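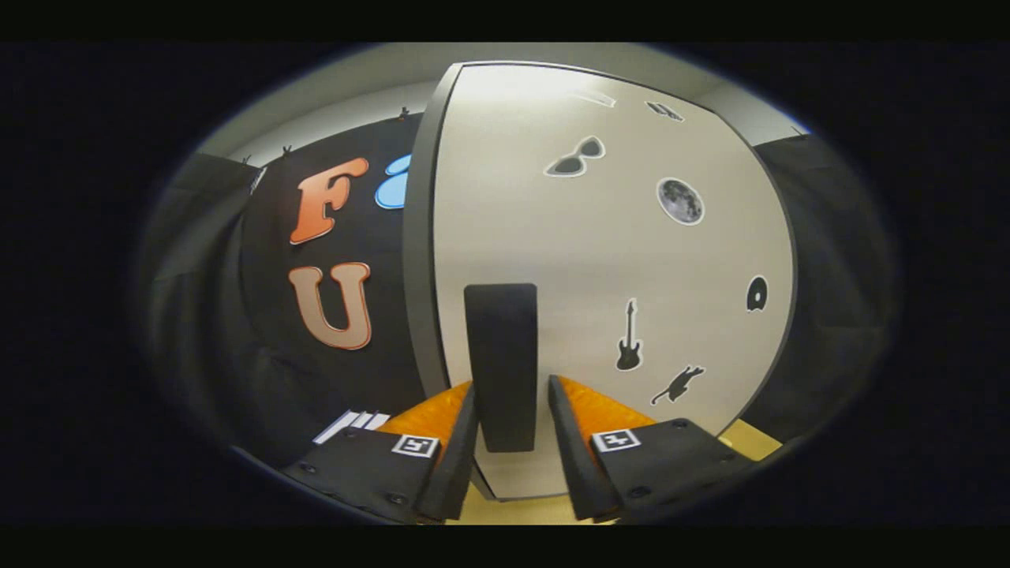

Figure 3. White door with applied silhouette stickers, dark grey door frame and black wall panel with cut-out letters.

3.2 Surface finishes and applied graphics

Doors in small shared premises are often used as display surfaces, yet they are seldom recorded in interior surveys, which tend to log the leaf colour and the ironmongery and nothing more. Garcia and Kiani therefore added a separate entry for applied graphics to the Torent survey sheet. The entry covers any film, sticker or lettering fixed to a door leaf or to the wall next to it, and records its tone against the ground, its approximate height band and its spacing from neighbouring items.

The door in Figure 3 is a typical case of high contrast between graphic and ground. The leaf is white and the silhouettes are black and grey, among them a pair of sunglasses with dark lenses and a white outline, set at a slight tilt. The dark grey frame gives the leaf a clear edge on its left side. Large cut-out letters are carried on a black panel on the same side, and dark draped fabric closes the view on the right. The floor is beige. Under the scheme set out in Section 2, the door is coded W/K for leaf and graphic, with the panel coded separately.

Two questions arose in coding doors of this kind. The first was whether a group of stickers should be treated as one graphic or as several. Mahmoudi's earlier sheet treated any group on a single leaf as one item, which kept the coding short but hid differences in spacing. We treat each sticker as its own item where a clear strip of leaf at least 50 mm wide separates it from the next, and merge items that fall below this limit. The value was chosen after a trial in April, in which two coders worked independently from the same photographs and compared their sheets. Most disagreements concerned small items close together, and these were largely removed by the merging rule.

The second question was how to record tilt. Stickers applied by hand are rarely square to the leaf, and it is difficult to separate a deliberate angle from careless placing. The sheet has a single field with the values level, tilted and unclear, and no attempt is made to infer intent. Where the photograph was taken through a wide lens, tilt was judged against the nearest door edge and never against the border of the picture, as straight members bend increasingly towards the outside of such a view. Items near the outer part of the view were coded unclear unless a second photograph was available.

Across the survey, 3,658 items were coded on 500 doors. Items on white or near-white leaves were coded with fewer disagreements than items on timber or mid-grey leaves. This agrees with the expectation that a plain, light ground makes the outline of a graphic easier to trace. Lettering on dark panels gave mixed results. Cut-out letters were simple to identify as lettering, but their depth could not be judged from a single front view, and the depth field was left blank in these cases.

Draped fabric proved harder to place within the scheme. It may hide part of a wall or opening, and its outline changes when it is moved. Following Esfahani, we record fabric as a boundary to the coded area and do not give it a finish code.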